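April, notebook for the Lutlow project, jewelry sorting

We started the small items task again after lunch. Last month the people at the Steltar returns desk sorted everything by hand at one long table. Now they teach the work with hand-held grippers, and the arm (we call it Aris) should learn from it. Target for this month is 400 good recordings, and we have some 300.

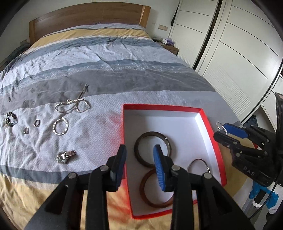
*Notes: Eglītis, afternoon shift*

What changes for the desk people, as I see it:

- They talk less while working. With two grippers you must think about both hands.
- A thin ring takes much longer than with fingers. Bangles are easy, the red box is wide enough for them.
- Nobody from the desk lost hours so far. Two asked me what happens when Aris is ready, and I had no good answer. I must bring this question to the Lutlow meeting - not by email.

I also changed the rest rule. Before it was a pause when the person feels tired, but people did not stop by themselves. Now it is a pause after 20 minutes, for all, also for me.

Necklaces are still the weak point. If the beads cross over, I don't know where is the best place to grip. Recording 937 is one to look at again for this, together with the desk. They know more than we do about how a chain falls.
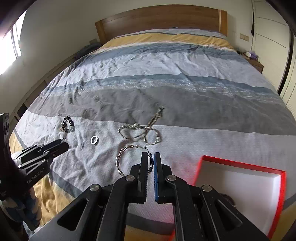

*Long necklace and twisted hoop on the bedspread, ring at the tip of the left gripper.*

To do: ask for softer wrist straps, write the pause rule on the wall sheet.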